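Why Is Plastic So Easy to Shape?

Look around the room you are in. You can probably spot plastic without getting up. It might be a pen, a light switch, a toothbrush or the buttons on a shirt. Plastic things come in almost every shape there is, and many of them are made in one piece, with no glue and no nails. To see how that works, it helps to know what plastic is made of.

Long, long chains

Everything is made of tiny bits called molecules. They are much too small to see. A molecule of water has just three parts, called atoms. A molecule of plastic can have many thousands, joined up in a long chain. Scientists call a chain like this a polymer. "Poly" means many, and "mer" means part.

Think of a bowl of cooked spaghetti. The strands are long and tangled, but they can still slide past each other. Now leave the bowl out until the next day. The strands stick together and the whole thing keeps the shape of the bowl. Many plastics behave a little like that. When they are hot, the chains slide and the plastic flows. When they cool, the chains stop sliding and the plastic goes hard.

Most plastic is made from oil or natural gas that comes out of the ground. Some is made from plants such as corn or sugar cane.

From pellets to parts

Plastic usually gets to a factory as small pellets, close to the size of a grain of rice. The pellets can be clear, white or colored. Workers pour them into a big funnel called a hopper, and from there they drop into a heated tube. Inside the tube is a giant screw. As the screw turns, it pushes the pellets along, squeezes them and helps them melt.

At the end of the tube is the mold. A mold is a block of metal, often steel, with a hollow space inside. The melted plastic is pushed into the hollow very hard, so that it gets into every corner. Cold water runs through little pipes in the metal to cool it down. After a short wait the mold opens, and pins push the new part out. Then the mold shuts and the machine does it all again.

This is called injection molding. It is a good way to make things with lots of walls and hollows, because all of them can be made at the same moment.
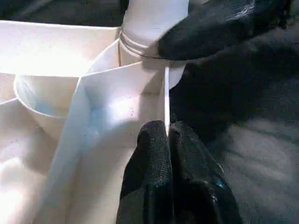

Zachary Friesen wrote to us to say that he had tried it at home with candle wax and a sandbox mold, and his wax star broke when he pulled it out. He wanted to know how factories get their parts out without breaking them.

The answer is in the slope of the walls. Take a paper cup and look at it from the side. It is wider at the top than at the bottom. If the sides went straight up and down, the cup would rub against the mold all the way out. With sloping sides, it comes free as soon as it starts to move. The slope is called draft, and it can be so small that you have to hold a ruler against the wall to notice it. Zachary could try a mold with sloping sides, and a little cooking oil wiped on the inside. (Melting wax is a job for a grown-up.)

Other ways to make a shape

Bottles need a different trick. Nobody could pull a solid block of metal out through the narrow neck of a bottle. So the factory starts with a warm plastic tube, puts it in a mold, and blows air into it. The tube swells like a balloon until it touches the walls. This is blow molding.

Thin things, like the tray inside a box of cookies, often start out as a flat sheet. The sheet is heated until it sags. Then it is pulled down over a mold by sucking the air out from underneath.

Pipes and drinking straws are squeezed out through a hole, like toothpaste. They can be made as long as you like and then chopped up.

Be a mold detective

You can find clues on plastic things at home. Ask before you pick up anything that isn't yours.

Look for a thin raised line running along an edge. That is where the two halves of the mold met.

Turn the thing over and feel for a small rough bump. It may be the gate, the place where the plastic flowed in.

Look for flat circles on the inside or the bottom. Those are often the marks of the pins that pushed the part out.

Can it be melted again?

Some plastics can be melted and shaped more than once. Others can't. When they are first made, their chains lock together, and heating them again only makes them burn. Pan handles are often made of the second kind, so that they don't go soft on the stove.

Look for a triangle of arrows with a number inside it. The numbers go from 1 to 7, and each stands for a type of plastic, except 7, which means "something else." The triangle doesn't always mean that your town can recycle it. Each town has its own list, and a grown-up can help you find yours.

Words to know

Draft: the slope on the wall of a molded part.
Hopper: the funnel that holds the pellets.
Mold: a hollow block that gives plastic its shape.
Polymer: a very long chain of small parts joined together.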